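3.2 Study sites and waiting times

The data were collected at two fuel stops on the Prilora road, one at Trurwood and one at Quiambao. Both serve heavy lorries and private cars, but only Trurwood has a separate lane with high-speed diesel pumps. We recorded 2000 visits in total, and for each visit we noted the time of arrival, the start of fuelling and the time of leaving the pump. Visits in which the driver left the vehicle to use the shop were kept in the sample — they are a normal part of the service.

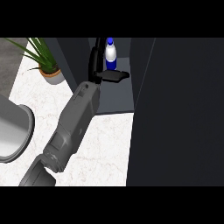 Figure 5. Simulated view of a robot arm reaching towards a small bottle in a dark cabinet.

The mean stay of a lorry at Trurwood was 27 minutes. At Quiambao the lorries share the pumps with cars, and the stay was longer, especially in December, when the weather made the queue difficult to manage. We did not separate drivers with a fuel card from those who paid inside, and this may hide a part of the difference.

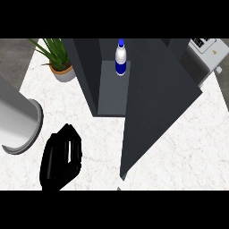

The queue model was fitted for each site with the Rokulura package, using the same settings in both cases. Arrivals during the night were too few for a stable estimate and were therefore joined with those of the early morning.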